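Push-button switch (panel mount)

A panel-mount push-button switch is a hand-operated electrical switch made to be fixed through a round hole in a door, box or cover, so that the colored cap faces the user and the wiring stays behind. It is found on machine tools, conveyors, pumps, elevators and gates. Most types on sale today are modular: the cap and the contact block are separate pieces.

Parts

The cap, also called the actuator or head, is the part that gets pressed. It may be flush with its collar, raised above it, or shaped like a mushroom. The contact block carries the electrical contacts and the terminals for the wires. Blocks are described as normally open, in which pressing the cap closes the circuit, or normally closed, in which pressing it breaks the circuit. Many blocks can be stacked, though catalogs tend to be more generous about how many than an electrician with a shallow box would be.

Terminals are of the screw, spring or solder type. Spring terminals are widely promoted as faster to wire. The claim is plausible for new work, but the figures offered for it mostly come from the firms that sell them.

Color

Red is generally used for stop or off, and green for start or on. Yellow is commonly given to actions that deal with an abnormal condition, such as interrupting a cycle, and blue to a reset. Published standards cover these uses, but older equipment often departs from them, and cap color alone is a poor guide to what a button does on an unfamiliar machine. Caps on many modular types can be swapped in seconds, so a replacement may have been chosen for no better reason than what was left in the drawer.

The color of the contact block is a different matter. Some makers color the block or its plunger to show the contact type. Others use one color of plastic for everything. There is no safe way to read the contact type from the body color without the maker's own sheet, and a continuity test is the usual check.

Enclosures

A button needs something to be mounted in. Single-hole enclosures, sometimes called button boxes or stations, hold one switch, and longer versions hold a row. Most are molded plastic or cast metal. Hole sizes follow a few common diameters, of which 22 mm is the best known, with 16 mm and 30 mm also in wide use. Parts of the same nominal diameter from different makers do not always fit one another. The collar may seat well enough while the anti-rotation notch is in the wrong place, and a button that turns in its hole will sooner or later loosen its wiring.

Assembly

In the usual order of work, the head is passed through the hole from the front, a ring nut or clamp is tightened from behind, and the contact block is clipped or screwed on last. Small self-contained types come in one piece and skip the final step. Loose switches are normally kept in trays or small drawers, sorted by color or contact type, and brought to the enclosure one at a time.

Service life

Claims about service life deserve caution. Makers quote a mechanical life, measured with no load on the contacts, and an electrical life, measured under load and normally much shorter. Advertising prefers the first. The Oketti catalog gives both, in different sections. Brusten gives only the mechanical number for its one-piece range and does not describe the test.

A frequently repeated comparison is the one published by the trade newsletter Novance in September, which covered 145 switches and reported that 18 failed before 2,000 operations. The newsletter did not say how the samples were chosen, how many makers were involved, or what counted as a failure. A switch with a sticking cap and a switch with a welded contact may have been counted the same way. The result has since been quoted as evidence both for and against low-cost parts, and it supports neither very well.

Origin of the name "Mangundap button"

Some parts lists use "Mangundap button" for a raised cap with a one-piece body. The term is often said to come from a factory town, but no early source for this has been found. It may be nothing more than a stock name that outlived its supplier.

See also: Contact block; Emergency stop; Limit switch; Pilot light; Toggle switch

Page last edited Jan 22, 2024
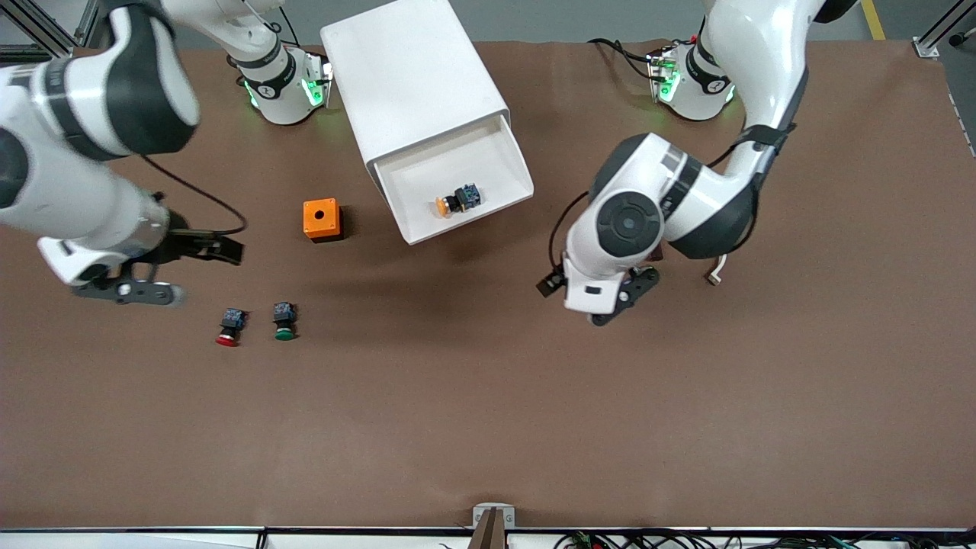
Push-button switches with red, green and yellow-orange caps, and a square orange enclosure with a single round hole.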